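Publications > Technical Reports > Section 4

Print this page | E-mail this page

Last updated: October 2025

4. Contact-aware replanning inside the computer case

4.1 Problem and planner structure

The planner described in Section 3 assumes that the free space around the fingers is known before the motion begins. For the inside of a desktop computer this assumption does not hold. Power cables and data cables are flexible, they differ in every machine, and they cross the same space which the arm must use to reach the drive bay. A collision map built from the overhead sensor has holes behind the cables and behind the drive itself.

We therefore divide the planner into two layers. The upper layer, called Hoxha in our software, selects an approach direction and a target contact region on the bay. It runs once per attempt. The lower layer, Trornley, corrects the path every 20 ms from the joint torques and from the wrist camera. The two layers share only a short message with the target pose, the allowed force and a list of regions that must not be touched. This separation was first proposed by Stojanovska in an internal note, and it made the debugging much easier for us - each layer can be replayed alone from the log.

Rigid parts and flexible parts are treated differently. A rigid part, for example the memory slots or the drive bay, enters the map as a hard constraint. A cable enters as a cost, so that the arm may pass close to it when no other path exists. The cost weights were tuned by hand by Mohamedi on 300 recorded paths, and we did not change them after June.

When a fingertip is in contact with the case, the position controller is replaced by a force controller along the contact normal. The limit is 6 N. Above this value the lower layer stops, moves back along its last path and requests a new approach from the upper layer. Figure 4 shows a fingertip against the lower edge of the drive bay, with a blue drive caddy standing at an angle beside the arm. Views of this type are the input to the visual correction.

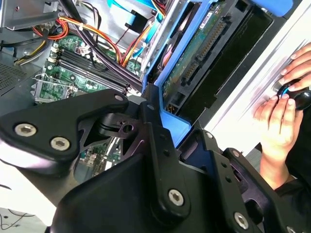
Figure 4. Wrist camera view inside an open desktop tower. The sleeved black cable passes over the memory slots, and two hands hold a cylindrical knob on the right.

4.2 Limits of the visual correction

The correction step matches edges of the bay between the camera image and the model. It works best on straight plastic edges. In the log of 978 correction steps, most of the rejected matches came from views where the arm itself covered a large part of the board. We remove the arm by a mask computed from the joint angles, but the mask is sensitive to calibration error at the wrist.

A second limit is the drive caddy. Its pose is not fixed during the motion, and the model in Brunness stores only the fully seated pose. For tilted poses the matcher can lock to a wrong edge - we detect this case by comparing the estimated contact normal with the measured force direction, and the step is discarded if they do not agree. A model with a free hinge angle is under test.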